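Tamara Căpraru
Notes on cutting boards, because I replaced one in March and ended up measuring more than I planned to. Thread.

Tamara Căpraru
Background: I run a small prep kitchen in Tevville. Four flat white plastic panels in rotation, all the same pattern, rounded corners, no handle cutout. They get washed after every task and stand on edge between uses.

Tamara Căpraru
The one I retired had a bow of 6 mm across the long side. Measured with a steel rule on edge and feeler gauges at the center. On a flat counter it rocked under the knife. A damp cloth underneath hides a small bow. It does not hide 6 mm.

Tamara Căpraru
Cause, as far as I can tell: heat on one face. It was the panel closest to the dishwasher vent. The other three sat further down the rack and are still flat enough that I can't get a gauge under them.

Tamara Căpraru
Things I check now before a panel goes back in service:
corners, by running a thumb around the radius for burrs
long edge, sighted against a window
faces, under a raking light for knife scoring

Tamara Căpraru
Scoring is easy to miss on white. Straight overhead light flattens everything and a cut surface looks the same as a new one. Turn the panel until the shading changes across it, then look again. 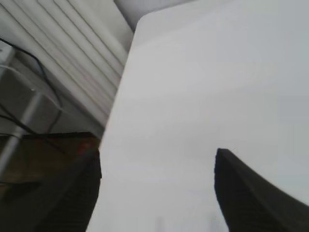

Panel upright, rounded corner at upper left. Long edge reads straight. White ribbed surface behind.

Tamara Căpraru
The edge is the part I'd look at first on any smooth white sheet. It comes up a little darker and crisper than the face, so a wave shows against whatever is behind it. The face tells you very little at that distance.

Tamara Căpraru
If the face has gone fuzzy but the panel is flat, it can be resurfaced. I use a cabinet scraper, long strokes, one direction, then wash and inspect. Last one took 9 passes per side. Sandpaper leaves grit in the plastic and I stopped using it.

Tamara Căpraru
If the panel is bowed, I don't bother. I tried flattening one under weight overnight at the old place in Fornasholm. It held for two days and went back.

Tamara Căpraru
Storage: on edge, air on both faces, clear of the dishwasher. Stacked flat they trap water between them and you get a smell by morning.

Tamara Căpraru
Someone asked about weight. The full set on the receiving scale, rack included, reads 116 oz. I have not weighed them separately.

Tamara Căpraru
Someone else asked about color coding. We mark the short edge with a paint pen, two dots for raw, one for everything else. It wears off and gets redone when it can't be read from the sink.

Tamara Căpraru
Replacement came from Lumbao. Flat on arrival, one burr at a corner, taken off with the scraper. I'll put a gauge on it again after the summer and add the number here.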